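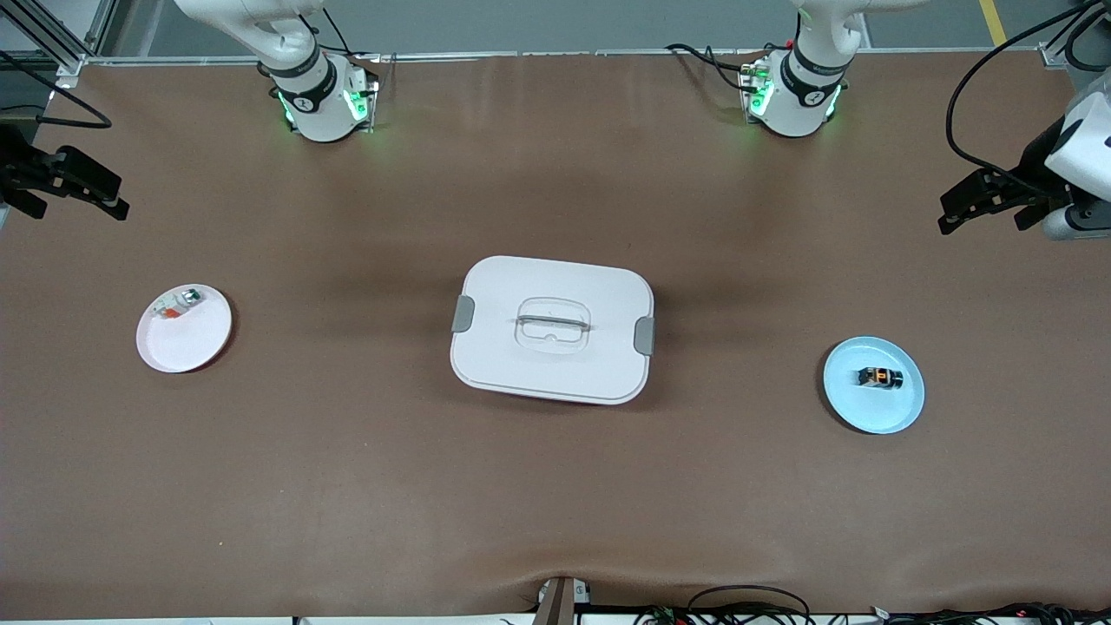
Friday

Up at half six to finish the budget table before the call. The total still came out 2 pounds over what the letter says we've been given, and I found it in the end in the postage line, where I had rounded up twice. Sent it off at ten to nine. No reply yet, but the office in Sorensen Street doesn't usually answer on a Friday.

So the money is real now. The letter came on Tuesday and I have read it enough times that the fold is going soft. Two years of funding for the Lorkcombe quarry families work: the recordings, the cataloguing, and a small travelling exhibition at the end of it. I had asked for three years. Two will do if we drop the school packs, and I was never sure who was going to write those.

Spent most of the morning on the letters. There are 3,136 sheets in the county store according to the list we inherited, but the list was typed in the seventies and counts envelopes in some boxes and leaves them out in others. I went through box 12 again to see how far out it was. The list says 328 items. I stopped after lunch without reaching the end and will have to start again on Monday, as I lost my place when the phone rang.

The phone was Saron Gebretsadik at the university, wanting to know when the post would be advertised. I said December if the contract is signed by then. She thinks we should ask for someone with spoken Welsh, as a good half of the quarrymen came over from the slate villages and wrote home in it. I agree, but it will narrow the field and the pay is not much. We left it that she will draft the advert and I will cut it down.

She also asked about the recordings. The old interviews were put through Clideo a while back to trim the silence off the ends, and whoever did it saved over the originals on at least one tape, so we have lost the interviewer giving the date. I can probably work it out from what is said. The woman talks about the chapel roof being off, and the minute book should have the year of the roof. Must look that up.

Read two of the letters properly over a sandwich. A man writing to his sister about lodgings, eight to a house, and the price of boots. He asks her three times to send the photograph of their mother and in the next one, four months later, he is still asking. The one after that is in another hand. I didn't have time to find out whose. Made a note on the slip and put it back in order.

Afternoon was all forms. The university wants a data plan, a risk form and a statement of what happens to the recordings after the project ends. I wrote that copies will go to the county store and to the library at Lorkcombe, then had to ring the library to check they would have them. They will, on condition they don't have to buy anything to play them on. Steltano quoted us for scanning the large maps and it is more than I put in the bid. I'll ask them for a price on just the quarry plans and leave the estate ones for later.

Some worry about the exhibition. The families who came to the meeting in the summer were kind about it, but an older man at the back said he didn't want his grandfather on a board with a caption saying he was poor. I've thought about that a good deal since. I wrote it at the top of the page for the exhibition notes so that whoever gets the job will see it first.

Rain from four onwards. Missed the early bus and walked down to the bridge for the other one. Soup, and the end of the radio play. Need to return the minute books by Wednesday, ring about the boiler, and find the key to the map chest.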